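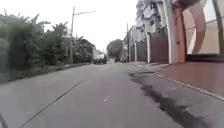
*Romaniuk, street surfaces group. Last edited 26th June.*

# Bellurgate street surface notes

This folder holds the surface notes for one residential street in the Bellurgate survey. It covers the roadway, the curbs, the sidewalk on the building side, and the planted side across from it. It doesn't cover drains, lighting, signs, or anything behind the property walls.

The notes are meant for people who need to know what state a street is in before they plan patching or resealing. They were written by hand on a walk-through and then typed into the tables. Where a note and a table disagree, trust the note.

## What's in the folder

- `notes/` : one text file per stretch, numbered from the starting end of the street
- `surface.csv` : one row per observation, 672 rows
- `edges.csv` : curb and sidewalk observations, 140 rows
- `terms.md` : the words we use for marks, stains, and cracks
- `old/` : the December version, kept for comparison

## The street

It's a straight street with greenery on one side and buildings with gates and walls on the other. The road narrows to the eye a long way before the end, so distances in the notes were measured with a wheel and not guessed.

The gates on the building side make good reference points. Two tall, dark reddish-brown ones stand close together with a white pillar between them, and several notes start from that pillar. The larger gate is "gate A" in the tables and the other is "gate B". The sidewalk in front is paved in a reddish brown and sits behind a light gray concrete curb. Farther along it gets narrower and the paving turns a lighter gray.

Lane markings are entered as "present", "faded", or "gone". The short white dashes near gate A are down as faded.

## Dark patches

Most questions we get are about these. A dark area on a road can be water, oil, a newer repair, or just shade, and the right entry depends on which one it is. We use three codes:

- `DW` dark, wet
- `DS` dark, shade
- `DU` dark, cause unknown

The large blotchy patch that follows the curb by the gates is `DW`. Use `DU` whenever you aren't sure. There are 77 rows coded `DU` at the moment and that's fine. Please don't change a `DU` to something else from your desk.

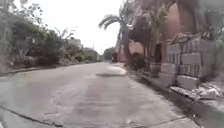 *Planted side of the street on the left, with the low curb. The dark band across the road is coded DU.*

## Cracks and seams

A thin dark line can be a crack or a seam, and the two get mixed up in the older notes. In the current version both go in the `line` column. A second column, `line_type`, takes `crack`, `seam`, or `unclear`. Diagonal lines have `diag` added at the end.

Width was only measured where it was safe to stop. An empty width cell means it wasn't measured. It doesn't mean zero.

## Planted side

The trees and shrubs have no table of their own. They come up in `edges.csv` only where they matter to the curb, such as a branch hanging over it or roots lifting it. Plant names aren't recorded.

The strip behind the curb is unpaved and is entered as `verge`. Older rows say `shoulder` for the same thing. Roughly 40 of those are still in the file and will be changed when somebody has time.

## Known problems

1. Surface color was written down by eye under an overcast sky. Gray, pale gray, and dusty gray are all used and the line between them is loose.
2. Stretch numbers in `old/` run the opposite way from the current ones.
3. Pale patches near the curb are entered as `PALE` with no cause. Some may be dust and some may be wear.
4. The Flurnier sheet used a different code list. Rows copied from it have `F` in the source column.

## Using the tables

Both CSV files are comma separated with a header row. Positions are in meters from the starting end. Side is `P` for planted and `B` for buildings. Leave the `id` column alone, as the Nulden map layer reads it.

Corrections go in `notes/changes.txt`, one line each, with the row id first.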